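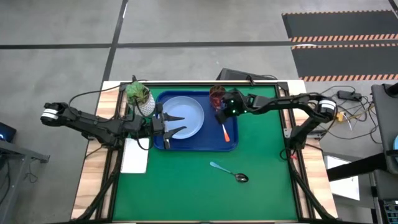
Figure 2. Tray with plate, glass and orange-handled utensil; the blue-handled spoon is below it.

3.2 What counts as a set tray

I should say up front that I didn't expect to spend a whole section on trays. Our first draft just said "the tray is set when everything is on it," and I was pretty happy with that until I tried to label our Plandari notes with it. Take the spoon in Figure 2. It's right next to the tray, it's easy to reach, and most people would happily eat with it there - but it's on the green surface, so under our first rule the tray isn't set.

We ended up with 2 separate scores. The first covers whether an item sits inside the raised edges of the tray. The second covers whether it's where a diner would want it (glass near a top corner, plate flat, utensils not buried under anything). I like keeping these apart, and it made our 900 written notes a lot less painful to sort! Only 11 had to be thrown out, all of them too short to tell which item was meant.

Color turned out to matter more than I'd guessed. A light blue plate on a blue tray is easy to skip over when you're reading fast, and shiny metal is its own headache, especially when it's thin and you catch it edge-on.

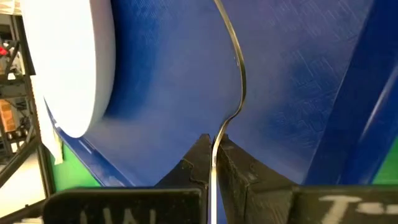 Riaan Matlala thinks I'm making too much of color, and wrote back that people look for shapes first, so a spoon is a spoon whatever its handle looks like. I partly agree. For the second score we went with his wording, and handle color stays in the notes as an optional remark.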